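Standon Tableware Group
Minutes of the product review meeting, April

1. Minutes of the last meeting
Agreed without changes. Action 2 (replacement shelf labels) is closed. Action 3 (price list from Kofler) is still open and carries over.

2. Stock and storage
The sample room holds 125 pieces after the spring clear-out. Chipped items have been removed from the register. Two cartons from Bosavix were entered twice under different codes, and the second entry will be deleted. Mugs stay on the lower shelf with handles facing right. Plates may be stacked up to 20 high with paper between them. The meeting did not accept a request to store the play food with the tableware. It stays in lidded boxes next to the door.

3. Hillari color range
The supplier has confirmed teal-blue, lavender and pale gray for the next order. Pale gray was judged too close to white on the sample card and will not be ordered. The lavender plate keeps its raised rim. A flat version was offered at a lower price and declined, as loose items roll off it when the plate is carried. The order form must give the color name and the code together, because last season's codes were reused for different shades.

4. Table layout for the autumn sheet
The layout was discussed at length. Points agreed:

Surface: white tabletop with the light gray grid. No cloth.
Plate: one round lavender-purple plate, center of the table.
Mug: one light teal-blue mug, behind the plate and to the left, handle to the right.
Pumpkin: one small striped pumpkin, orange on cream, to the right of the plate.
Corn: pale yellow piece, placed on the left part of the plate.

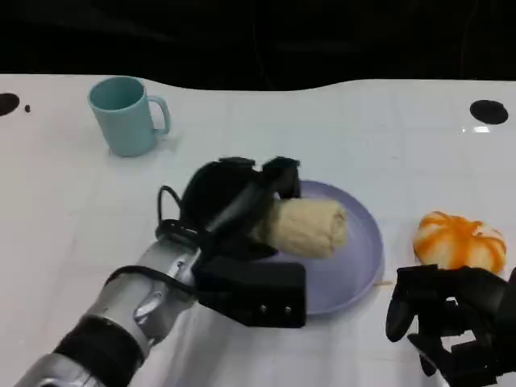 A second mug on the right was proposed and dropped. It would take up the space kept for the pumpkin, and the sheet sells the plate first. The corn should lie lengthwise from left to right so that its bumpy surface can be seen. The question of whether to add a napkin was left open until the Hillari samples arrive.

5. Sheet text
Body text is limited to 17 lines. Sizes go in a table at the foot of the page. The word "seasonal" is to be taken out of the heading, as the plate and mug are sold all year.

6. Actions
4.1 Write up the agreed layout and attach it to the order file.
4.2 Ask Bosavix for a delivery date for the lavender plates.
4.3 Delete the double entry in the register.
4.4 Chase the Kofler price list.

The meeting closed at 11:40.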